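How Our Clarinet Section Learned to Practice Apart
Project report by Iara Cisternas, Music Education, second year
March 2022

My project started with a complaint. Graciela Iturra, who plays second clarinet next to me in the Brestmont wind ensemble, said she had no idea what she sounded like until we got to rehearsal, and by then it was too late to fix it. I felt exactly the same way! So I asked our adviser, Horacio Huenchumán, if I could spend the term on recorded practice and get credit for it.

The plan was pretty simple. Eight players would record the same passage at home every week, upload it to a shared folder, and leave a comment on one other person's take. I picked the slow movement of the Carrasco suite — lots of long notes, nowhere to hide. Everybody got the same click track at 60 to start with (I moved it up later, which was not popular).

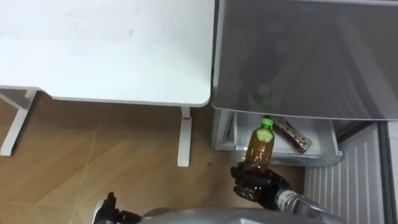
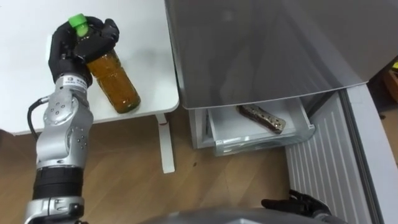
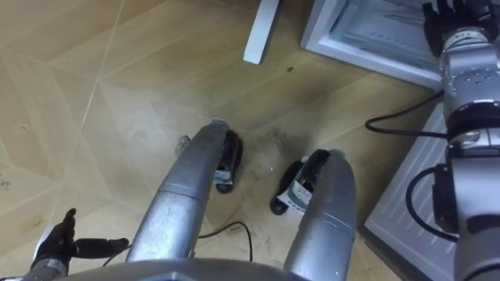
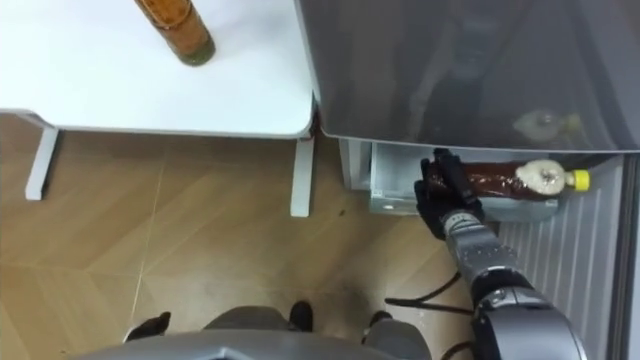

A bottle in the hand at the white table (second picture) and another in the open refrigerator (last picture).

By the end we had 276 takes in the folder, way more than I could listen to closely, so I scored 200 of them for pitch and rhythm using Horacio's jury sheet, which goes up to 10. Rhythm got better for almost everyone. Pitch was messier. Two people went flat every time they played softly, and one of them was me.

The comments were the part I liked best. At first they were all "sounds great," and then Ximena Medina wrote a whole paragraph on where Graciela was breathing, and after that people got a lot more specific.

What I would change: I'd ask for one take a week and stop there. Some people recorded the passage over and over and got so tired that the last one was worse than the first. I'd also sort out the file names before anyone uploads anything — I lost most of an evening to that.

I want to try it again in June with the low brass, if Milagros Farías will let me borrow her section.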